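Wakier
@wakier
11 February 2018

Thread on putting away a folding travel chess set. I got mine secondhand and I've been sorting it out this week, so I'm writing it down while I remember.

1/ The set is the small magnetic kind. Black plastic border, board folds in half, pieces go inside or in a box next to it. Mine came with no instructions and no bag.

2/ I've had three of these over the years. The first was a Bikmont from a thrift store in Retbridge, sold to me as a 1971 set. I never found a date on it anywhere, so take that as you like. It lost a bishop in September and I never replaced it.

3/ People ask if the small ones are worth playing on. Yes, if you have normal eyesight and some patience. A pawn and a bishop look pretty close from straight above, so get used to looking from the side.

4/ Setup first, then cleanup. Look for the letters and numbers on the border. White goes on ranks 1 and 2, black on 7 and 8. Light square in the right-hand corner for each player. If your border has no letters, the corner rule is enough.

5/ Queen on her own color. White queen on a light square, black queen on a dark one. I still check this every time.

6/ Now cleanup. I pick up one color completely before I touch the other. When I mix them I end up sorting twice.

7/ I start with whichever color is more spread out. The one still in neat rows can wait, it's quick to lift off later.

8/ Lift straight up. If you slide a magnetic piece across the board it tugs at the next one, and then you have four lying down. They do no harm lying down, but it's slower to pick them up.

9/ Hold a piece low, near the collar. The heads on small pieces are round and they roll in your fingers. Low down there's more to hold on to.

10/ You want an open tray with low walls for the pieces. I use a shallow plastic box with no lid. A deep one is a pain because you have to dig in the corners for pawns.

11/ Put the box right beside the board, on the side where the pieces are. Leave a little gap so you don't bump the board with the rim.

12/ Pick a box in a color that's nothing like the pieces. I had a white bowl before and left pieces in it more than once. Pink is good. Yellow would be fine too, but mine has fruit in it.

13/ Check that the box is empty before you start. Crumbs and grit stick to the felt if your pieces have felt, and get under the magnets if they don't.

14/ Sixteen of each color. If you come up short, look under the rim of the board and then the floor. Then lift the board itself — a pawn can end up underneath and you won't see it until you fold.

15/ Wipe the board before folding. Dry cloth, with the grain of nothing in particular, just wipe it. The border on mine shows every fingerprint. Don't use spray, it gets in the hinge.

16/ Hinge care: open it flat on a table, never in the air. The hinge on my second set (an Adomaitis, bought new) cracked from being opened in the car. I glued it and it held for a while, then it didn't.

17/ Someone asked what I paid. 35 for this one, including postage. The Adomaitis was more. I wouldn't go much higher for a set that will live in a backpack.

18/ Someone else asked about storing the pieces inside the board. You can, if yours has the slots. If they're just loose in there they rattle, and the paint on the black ones chips. A small cloth bag solves that.

19/ I don't bother with the slots anymore. Pieces in a bag, bag in the box, board folded on top. It takes about five minutes and it all goes on one shelf.

20/ For anyone who wants to use the thing too: I'm working through a collection of 237 short endgames, mostly rook and pawn. A small board is good for that. You only need a few pieces out, and the rest can stay in the box.

21/ Pictures of a board, box and pieces on the gray table.

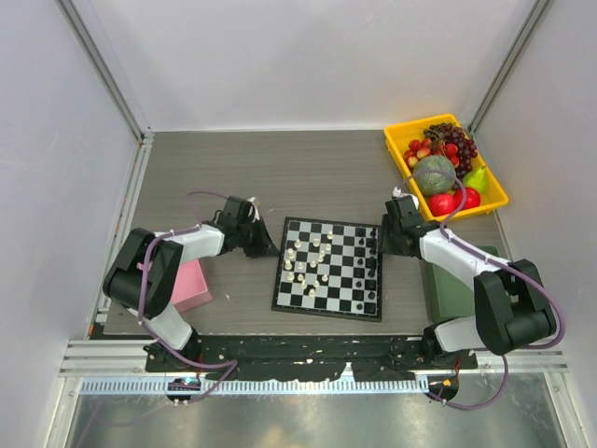
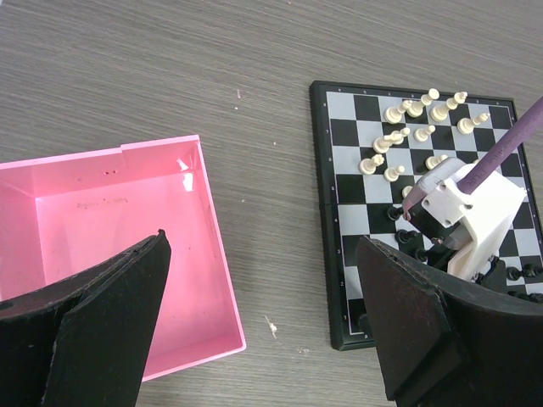
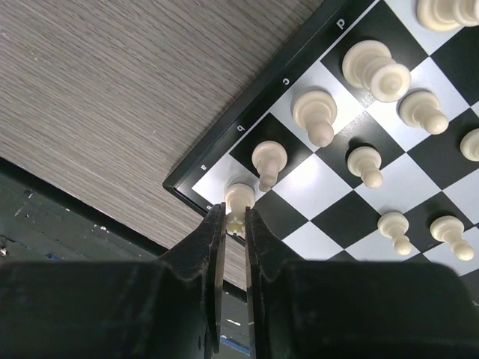
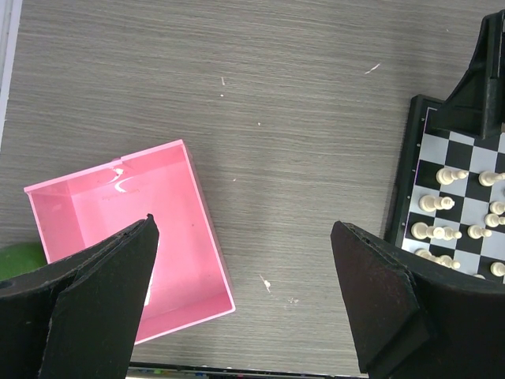
White pieces on the board in all four. The letters a to d on the border are in the third one, the numbers 1 to 8 in the second.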